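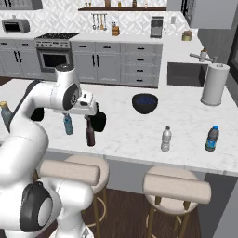 Vol. 12, No. 3

FOR RELEASE IN SEPTEMBER

Ivodthorpe Press to Publish Field Guide to the Plolovley Wetlands

OKVILLE – Ivodthorpe Press will release "Slow Water: A Walker's Guide to the Plolovley Wetlands" in September. The book covers the marshes, wet meadows and river woods between Okville and the Ormsby dam, and is the first general guide to the area in print.

The guide is arranged by walk. Each of its 12 chapters follows one route from a public parking area and describes the plants, birds and amphibians a visitor is likely to meet along the way. Five of the routes are under two miles and are suitable for young children. Three cross ground that floods in early spring, and the book lists the months when they are usually passable.

Shorter sections deal with the history of the drainage ditches, the return of beavers to the upper creek, and the peat cutting that went on near Ormsby until the railroad closed. A key to common sedges is printed inside the back cover.

The text grew out of a column on local natural history that ran for seven years in the Okville library newsletter. Most of the chapters have been rewritten for the book, and all of the routes were walked again last summer. Maps are in black and white. Line drawings appear throughout.

"Slow Water" will be sold in paperback at the Okville library, the Ormsby visitor center and independent bookstores in the region. Libraries and schools may order directly from the publisher at a reduced price.

Review copies are available on request. Please write to the publicity desk at Ivodthorpe Press, Okville, and include the name of your publication.

###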